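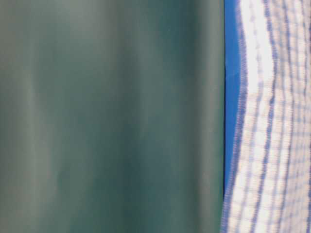
Chapter 2
Folding Household Cloth

Pick up any dish towel and you are holding a small piece of geometry! Two sets of threads cross at right angles, and every fold you make either goes along with them or fights them. Once you feel the difference in your hands, you will want to refold everything in the drawer (most of our students do, and we encourage it).

In Chapter 1 you learned to tell warp from weft. Now we put that to work. We begin with checked cloth, and for good reason: the weaver has already drawn the guide lines for you. Line up a stripe with a stripe and your fold is straight. Plain cloth comes later, in the second half of the chapter, when your eye has had some practice.

Lay the towel on a smooth, flat surface in a color that stands out from the cloth. Blue under white works beautifully, as the edge of the fabric shows up clearly and you can spot a crooked side right away. Smooth it from the middle outward with the flat of your hand. Don't pull at the corners, or the checks will bow. 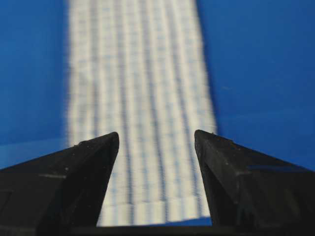

A long strip is the first shape to master. Fold the towel lengthwise, then check the lines from one end to the other. Do they run with the long edge, or do they drift? Look closely near the hem, too. Hems are thicker than the rest of the cloth and often a bit narrower, so a towel can look perfect along most of its length and still flare or tilt at the end. Give the hem a gentle tug sideways before you decide that the fold is wrong!

Uliana Zinchenko, whose folding notes we have borrowed from all through this chapter, calls this step "reading the cloth." We love the phrase and will use it often.

Words to know: grain, hem, selvage, bias, waffle weave

Before you go on, find one checked towel and one plain towel of the same size. You will need both for Activity 2.

2.1 Finding the Grain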